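Search this site
Enter your keywords

Winter swap evening returns to Tarnska hall

The trinket swap is coming back to the hall at Tarnska this December, and if last winter's turnout is anything to go by you would do well to arrive early and bring a flask. Doors open at 6pm and entry is free, though there will be a tin by the door for the roof fund, which still needs 2,000 pounds before the wet end of the building can be put right.

The idea is as simple as ever. You bring up to 12 small things you no longer wear or hang up - bracelets, brooches, tassels, hair ties, the odd keyring - and go home with the same number of somebody else's. Kelly Gosling will be on the welcome table again, and Soon-im Byun has kindly agreed to run a knot-tying corner for anyone aged 10 or over, with cord provided.
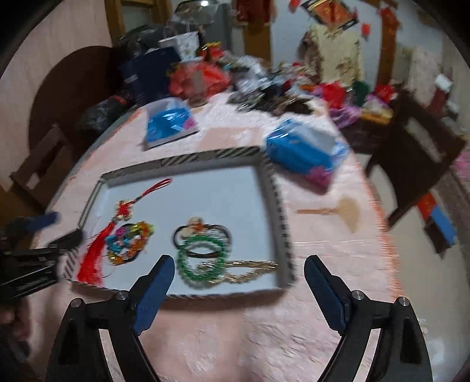
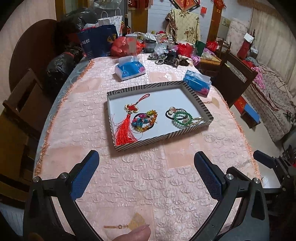
Mogens Gunnlaugsson told us he would be glad to see the evening go on a little later this time, as he had only just got his coat off last year when the chairs were being stacked. We passed this on, and closing time has been moved to 9pm, which ought to leave room for a proper chat and a second slice of cake.

Please leave watches and anything of real value at home. Things left over at the end will go to the Kadalum charity shop, and the number 79 bus stops right outside for those coming from Skisiveck.

Contact us | Copyright Tarnska Village News | Back to top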